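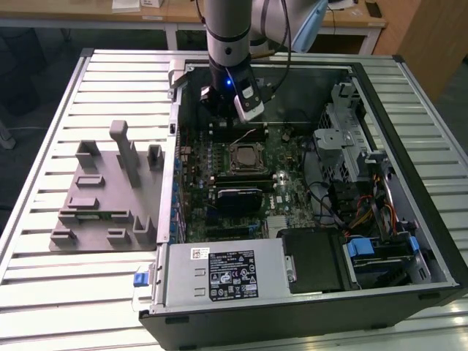 A gripper reaches into an open desktop tower, side panel off.

New rules for robot teardown benches at Itdale

April 19, 2019 – Recycler Prasener has put out a code of practice for robots that pull apart old computers at its Itdale centre. Eight pages, plain language, in force from October.

Main points: power cord out and a 10 minute wait before any arm goes into a case. Power supplies stay sealed, no exceptions. Hard drives logged by serial number before they leave teh bench. Gripper force capped at 60 newtons.

"People were all doing it there own way," said safety lead Rowena Lacson. "Now it's written down."

Staff get a day of training first. Amr Kabbaj of parts buyer Flilline wants battery rules added – Lacson says those are coming in a second version.

Comments open until the end of the month.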